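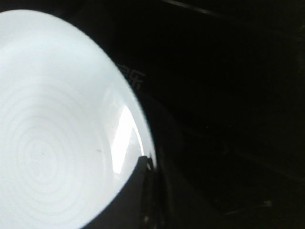
A white bowl from above, with faint rings inside.

The Rings in the Bottom of the Bowl

I own too many bowls. I've been saying this for years in the voice people use when they have no plan to fix it. Plates I could take or leave (give me one big plate and a napkin and I'm set for life), but bowls get me every time. I'll be in a store buying lightbulbs and come home with a bowl.

So when my kitchen cabinet came off the wall in June, on a Friday, at some point between me leaving for work and me getting back, it was mostly bowls that went down. It was a cheap cabinet and I'd hung it myself, into drywall, with the screws that came in the bag. You can fill in the rest. I stood in the doorway with my keys still in my hand and thought, well, there goes the soup.

What survived was a coffee can of rubber bands, one blue enamel mug and a white bowl I'd never paid any attention to. It had landed on the dish towels. Not a chip. I'd picked it up secondhand in a box lot with a colander I wanted, and I mostly used it for holding onion skins while I cooked.

With everything else in a trash bag, I ended up eating out of it for most of the summer. Cereal, noodles, peaches, more noodles. And when you eat out of the same bowl every day you start to look at it, especially if you're the kind of person who reads the shampoo bottle. One morning I tipped it toward the window to get the last of the milk and saw rings. Very faint ones, a shade grayer than the rest, one inside another, spreading out from the bottom and fading away before they reached the rim.

I figured they were spoon marks. I scrubbed them. I tried baking soda, then that pink paste my sister swears by, then a different sponge. The rings stayed exactly where they were, and I got a little obsessed.

That's how I ended up in Uriel Cáceres's garage.

Uriel teaches an evening pottery class two towns over and sells his own work under the name Nirby, which was his grandmother's dog. I'd found him by asking at the hardware store who in the area knew about ceramics (I was there for proper wall anchors, thank you, lesson learned). I emailed him a long and slightly unhinged message about rings, and he wrote back one line: "Bring the bowl."

His garage has 3 wheels in it, a kiln the size of a washing machine, and shelves up every wall. Everything has a layer of fine pale dust on it, including Uriel. He's a big, slow-talking man with a radio going at all times, and he took my bowl out of its grocery bag without saying anything, turned it over, turned it back, and ran his thumb around the inside. Then he shut his eyes and did it again.

"Can't feel them," he said. "Can you?"

I couldn't. I could see them perfectly well, but the glaze was smooth as a bathtub.

He explained it while he cut a lump of clay for the wheel. When you throw a bowl, your fingers press into the clay while it spins, and as you draw your hand outward you leave a track. It's really a spiral, like the groove on a record, though if you're steady it looks like separate rings. Some potters sponge it away. Some leave it deep enough to catch your spoon on. After that comes glaze, and glaze melts and moves around in the kiln, so it can fill in the low spots and level everything off. The track is still there underneath, and you get it as a shadow.

"So somebody made this by hand!" I said. I was thrilled. I had already pictured them. She had gray braids.

"Maybe," said Uriel.

Maybe! It turns out (I'm sorry, I was crushed) that a factory bowl can end up with rings too. A lot of them are formed on a spinning mold with a shaped tool pressing the clay, and the tool can leave its own marks, very even ones. Other companies put rings in on purpose to make a bowl look more homemade. He turned mine over and pointed at the foot, where there was no stamp, no signature, nothing at all. The spacing of my rings was pretty regular, he said, which might mean a machine and might mean somebody who'd made a few thousand bowls and could do it half asleep.

"Which would you bet on?" I asked.

"I'd eat out of it," he said, and turned the radio up.

Then he put me on a wheel. I hadn't asked him to, but I also hadn't worn anything nice, so I think we both knew where the afternoon was headed.

If you've never tried to center clay, picture leaning on a small, wet, angry animal that wants to go left. You brace your elbows on your thighs and push, and the whole lump is supposed to go quiet under your hands and spin as if it's standing still. Mine never went quiet. Uriel put his hands over the clay for maybe a breath and a half and it settled right down for him, and as soon as he let go it started wobbling again. I took that personally.

My first bowl folded over like a hat. My second had a bottom so thin I went through it. The third stood up, sort of, and when I drew my finger from the middle outward I watched a track open up behind it, a long wet curl going out to the wall. I may have yelped. My rings were nothing like the ones in the white bowl – they were big drunken ruts, wide here and narrow there, with a gouge where I'd gotten excited – but they were rings.

He had me look at the wall next, because that's where he thinks most beginners go wrong. They make a floor and they make a wall and there's a corner between them, and corners are where oatmeal goes to die. The curve should keep going, he said, floor into side into rim, with no place where you can say one stopped and the next one began. He held my white bowl under the work lamp and tilted it. A long streak of glare slid around the inside as he moved it, tapering a bit, following the curve of the wall without a hitch.

"Look at the light," he said. "If there's a lump, the light will trip on it." We looked. It didn't trip. Then we tried it on a mixing bowl from his own early days, which he keeps on a nail shelf by the door for moral reasons, and the reflection jerked around like a fish. I've since done this to every bowl at my friends' houses. I recommend it, though not while they're trying to serve dinner.

White is a hard color, too, and I'd never thought about that. I'd assumed white was what you got when you didn't choose. Uriel says a plain glossy white shows every speck of iron, every pinhole, every spot where the glaze went on thin. He once threw out a whole shelf of it over one contaminated bucket. He does most of his work these days in a brown he calls Šimek, a name he won't explain, and brown, according to him, is very forgiving and so is he.

I asked about the ones in the stores, the stacks of white bowls that all cost the same. I'd expected a speech. He shrugged and said he has 9 of them in his own kitchen and the kids use them for everything, including, once, a turtle. He doesn't think a bowl has to be special to be good. His test is whether you reach for it. If there's one in your cabinet that's always clean because it's always just been washed, that's your good bowl, and it doesn't matter where it came from or what it cost.

I thought about the ones I'd lost. There was a speckled green one that I'd paid way too much for and never used, since I was scared of chipping it. There was a set of nesting ones from Brostus with pouring lips that dribbled. There was a hand-painted one with lemons that lived at the very back and held dead batteries. I'd been sad about them in June, in a general way, and I found I couldn't work up much more than that. The batteries are in the coffee can now with the rubber bands.

He fired my bowl for me along with his students' pieces, in kiln load number 645, which he writes in a spiral notebook with the weather next to it. It took a while, as there's a first firing, then the glazing, then a second one, and he won't run the kiln until it's full. When I went to get it he'd set it on the bench next to a cup of coffee and was pretending not to watch my face.

It's terrible! It's heavy as a brick and it leans, and I glazed it white out of pure stubbornness, so every single thing I did wrong is right there to look at. The glaze pooled in the ruts and went a little gray in them. You can feel these ones with a spoon, clack clack clack, all the way to the middle. It holds exactly 2 eggs. I love it a stupid amount.

I have a new cabinet. It's from a small outfit called Girent, it's solid, and it's screwed into actual studs by a person who does that for a living. I left the bottom shelf mostly open and I've been trying to keep it that way, with mixed results (there was a yard sale). The leaning bowl is up there next to the white one. In the mornings I still take down the white one, and I still tip it at the window for the last of the milk.

I never did find out who made it, or what did. Uriel's offered to show it to a friend who knows about factory ware and could probably settle it with one look at the foot. I keep saying sure, next time I'm over, and then I keep leaving it in the drainer at home.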